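The Long Road to a Folded Shirt

Machines weld car bodies, sort parcels and milk cows. The laundry has been slower to yield. A shirt has no fixed shape, and each time it is dropped it lands in a form that no programmer has drawn in advance. For the companies now working on household robots, this ordinary garment has become a measure of how far the field has come.
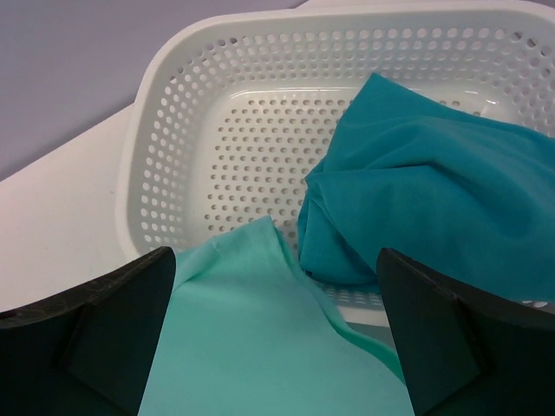
By Misaki Tanabe
Features, March issue

The first difficulty is the basket. Clothes lie on top of one another, and a gripper that closes on one piece may easily take hold of its neighbor as well. A person feels the second layer between finger and thumb and lets it go. A machine with two hard fingers must judge largely by sight, often from a camera near the wrist, where the cloth itself can hide what lies beneath it.

Cyrill Kuster, who leads the manipulation group at Estilel, regards this step as underrated. His group logged 284 attempts at taking a single item from a mixed load and found that the results depended heavily on which fabrics lay next to each other. Towels were forgiving. Thin jersey was not. The group has since stopped reporting one success rate for all loads and publishes its results by type of cloth.

Once a piece is on the table, the work becomes finer. To fold a garment, the machine must find an edge or a corner and close its fingers on as much cloth as it intends to move. A hem gives it something to aim for, but a hem can also roll under, and a shadow across a pale surface can be mistaken for a crease.

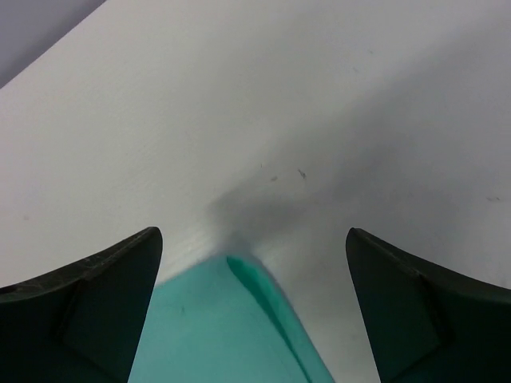
Lucrezia Sanna takes a harder view. A household, she wrote in answer to our questions, will not wait up to ten minutes for one shirt, and it should not be asked to buy a machine that needs the shirt laid out for it first. In her opinion the commercial laundry, with its steady flow of similar pieces, is the proper place to begin.

Dreßler, a supplier of laundry equipment, has reached much the same conclusion. Its trial line handles flat pieces only, and staff still deal with anything that has sleeves. Reinhold Dreßler expects that division of labor to last for some years.

Two arms help considerably with shirts. One can hold the cloth while the other moves it, and together they can pull out wrinkles that a single arm would only push around. They must also keep clear of each other over a small table, and a poor grip on one side can spoil the work of both.
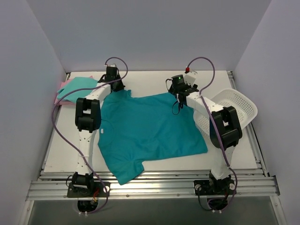 Reading time: 2 minutes

The question of cost remains. Fukska, which plans to rent its machines by the month, has not announced a price. Ingeborg Hellwig, the company's head of product, says that customers in early interviews cared less about speed than about having the job finished without supervision. Fukska intends to offer towels and plain T-shirts first. Fitted sheets are not on its current list.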